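New wall panels finished at the Allcombe community kitchen 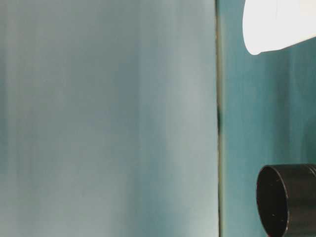

The community kitchen in Allcombe opens again on Monday after the long repair of its back room. The room was closed since the spring, when a leak behind the old wall tiles was found, and the groups who cook there had to share the small front kitchen in the meantime. Now the walls have new smooth panels, the floor is sealed, and the cupboards are back in their places.

The work was made by Cinero, a small firm from Multton which normally fits out cafés and school canteens. According to the firm, the old tiles could not be saved. They were put up in different years, some of them directly over older ones, and when the first row came off, the plaster behind came with it. In the end 311 tiles were taken down from the long wall alone. A part of them was still in good condition and was given to the allotment society, who will use them for the edges of the flower beds.

Pushpa Agarwal, who looks after the bookings of the kitchen, is glad that the tiles are gone.

"People remember them with love, but the people who remember them with love did not have to scrub them," she said. "Every Friday evening I was standing there with a brush and a bucket for the lines between. With the panels you take one cloth and you go from one end to the other."

The choice of colour took longer than the building work, she told us. In the first plan everything was white. Several of the cooking groups said that a white room feels like a hospital, and asked for something softer. Four samples were hung in the entrance during the summer and visitors could write their opinion on a sheet of paper. The sheet collected 126 entries, not all of them about colours -- one visitor used the space to ask for better tea towels, and two others agreed with him. Most voices went to the green tones.

Mrs Agarwal admits that she voted for yellow. "I lost, and I have made my peace with it," she said. "When the sun comes in the late afternoon, it is very pleasant to look at, I must say."

The money for the room came from several sides. The Mangubat bakery, which has its shop in the same street, gave the takings of one Saturday, and the autumn jumble sale brought in another 600 pounds. The rest was paid from the savings of the house. A new extractor fan was also on the list of wishes, but it must wait until next year, and the old one has been cleaned and fitted with a new filter.

For the users there are a few small changes. The large pans are now kept in the low cupboard next to the door and the baking trays in the cupboard above it. Knives must be asked for at the desk, as before. The panels may be wiped with warm water and a normal washing-up liquid, but scouring powder and wire wool are not allowed on them, and nothing should be fixed to them with adhesive tape. Notices and recipes can be hung on the cork board in the corridor. The fitters also ask that hot pans are not pushed directly against the wall. A metal strip behind the cooker will be added in the coming weeks, and during this work the room will be closed for one morning.

The soup lunch returns to the back room in its first week, at the usual time of half past twelve. The bread course starts again two weeks later and is already full, but there is a waiting list at the desk. For the evening groups, the times stay the same as before the repair, only the Portuguese cooking circle moves from seven o'clock to half past six, at its own wish.

Groups who have left boxes in the front kitchen are asked to collect them before the end of the month. There are still several without a name, among them one with a good pasta machine and one with a large quantity of jam jars. Who recognises them can ask at the desk on any weekday until four o'clock in the afternoon.

On the opening day, the doors are open from ten o'clock in the morning. There will be coffee and cake, and the fitters from Cinero will be there until noon to answer questions -- also from people who are thinking about panels for their kitchen at home. It is not necessary to book. Visitors with a pushchair or a wheelchair should use the side entrance, where the new ramp is.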